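Getting a Night Path Follower to Stop Chasing Its Own Headlight

Posted 3/1/24

If you've been following along with the Harkine build, you know that the daytime path follower works pretty well. It finds the pavement, picks a line down the middle and drives it. Then I took it out after dark and the thing lost its mind. It slowed down, sped up, and at one point tried very hard to steer toward a streetlight. So this page is the long version of how I fixed the perception side for night driving. Most of it is masking, fixed exposure and being a lot less trusting, and you can do all of it with an ordinary camera and a modest computer on board.

I'm going to assume you already have a working daytime segmenter of some kind. Mine is a small network that labels each pixel as path or not path, and it feeds a planner I call Rocha. The robot's software stack is Brimimora, which is really just my pile of nodes with a name on it. If yours is different, the ideas should carry over fine (the parameter names won't, sorry!).

What you need before you start

A recorded night run you can play back. Please don't tune this live on the robot. I tried, and you end up walking behind it in the cold with a laptop balanced on your arm, changing one number at a time and forgetting what the last one was. Record the camera, the wheel odometry and the headlight state, then go home and do the work at a desk.

You also want a few hundred labeled night frames. I pulled 3000 frames out of my recordings from September and labeled them over a couple of weeks while watching TV. Skip any stretch where the robot is sitting still, or you'll have the same picture over and over.

Step 1: Lock the exposure

Auto exposure is great in the daytime and awful at night with a headlight. The camera sees a lot of black, opens up, and the patch of ground in front of you turns pure white. Then a lamp comes into view, everything shuts down again, and your path goes away with it.

Turn auto exposure off. Set the exposure to 20 milliseconds and leave the gain low to begin with. Play with the gain until you can still see some texture in the pavement just past the bright patch. You won't save the bright patch completely and that's okay, we deal with it next. If you go much longer on exposure you'll get smear whenever the robot turns.

Step 2: Mask the robot out of its own view

If any of the body shows up in your camera, paint it out. I draw a polygon over it once per camera mount and save that with the calibration. Pixels inside it get the label "ignore", in training and on the robot both. Don't label them "not path"! I did that at first, and the planner treated the bodywork as an obstacle that was always right there.

Redo the polygon any time you move the mount. Even a small bump matters.

Step 3: Handle the blown-out pixels

Make a second mask from anything at or near full brightness. Grow it by 6 pixels so you catch the fuzzy rim too. Now split it in two:

Blobs that touch the ground region right in front of the robot are probably your own headlight. Mark these "unknown, near".

Blobs higher up or off to the side are probably lamps or shiny things. Mark these "unknown, far" and don't let them vote on where the path goes.

For the near ones, I fill in from memory. Brimimora keeps a little map of the ground it has already seen, moved along using odometry, so when the robot reaches a spot that's now washed out it can look up what that spot looked like from farther back. Keep the memory short. Old map plus wheel slip equals a path that has drifted into the bushes.

Step 4: Look for droplets

Water on the front cover was the one that cost me the most time. A droplet close to the lens comes out as a big, soft, see-through disc. It doesn't hide what's behind it so much as wash it out, and my network loved calling those discs all kinds of things.

The useful fact is that a droplet is stuck to the cover while the world moves past. So average your frames over a short window while the robot is driving. The world blurs away and the droplets stay put. Run a plain circle finder on that average, and lower the confidence of every pixel inside a circle. I cut it in half. Dropping it to zero made me blind in places where I could see well enough.

Only update the average when odometry says you're moving. Parked robot, no droplet detection.

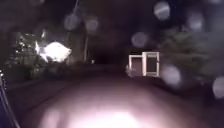
Night path, headlight on: glare up close, a bright light off to the left, and seven droplets across the upper part.

I use this frame as my first test for every change now. The pavement has no markings to lean on and its edges melt into dark ground, so edge detection alone gets you very little. The two white frames at the right edge of the path are a good trap too. They stand out so sharply that my old model wanted to call the dark panels inside them open space. If yours does that, add more frames like it to the training set and look at your ignore mask again.

Step 5: Drive only as far as you can see

This one is for the planner. Find the farthest row where path confidence is still good, turn it into a distance, and cap the speed so the robot can stop inside it. Rocha has a setting for this called sight_limit. Leave yourself some margin, and ramp the cap up slowly after it drops -- otherwise the robot surges every time confidence flickers.

A tiny light way down the path doesn't count as seeing the path. Mine used to stretch the visible distance all the way out to any far-off speck, so now I require an unbroken strip of confident path from the robot outward. Gaps that come from the "unknown, near" mask are allowed if the memory map covers them.

Step 6: Replay and compare

Play the recording through the old and new versions and save the steering command from each. Zultow, my plotting tool, puts the two on one chart, but a spreadsheet will do. Look for spikes first, then go find the frames that match them. Check the speed too, because a follower that crawls everywhere will have a beautiful steering plot.

A few things I still haven't sorted out: heavy rain, where the droplets run down the cover and break the averaging trick, and hard turns, where the memory map gets stale fast. For turns I just slow down for now. If the droplet finder won't fire for you at all, check that your window isn't being reset by every tiny stop. Mine was, and I spent an evening blaming the circle finder.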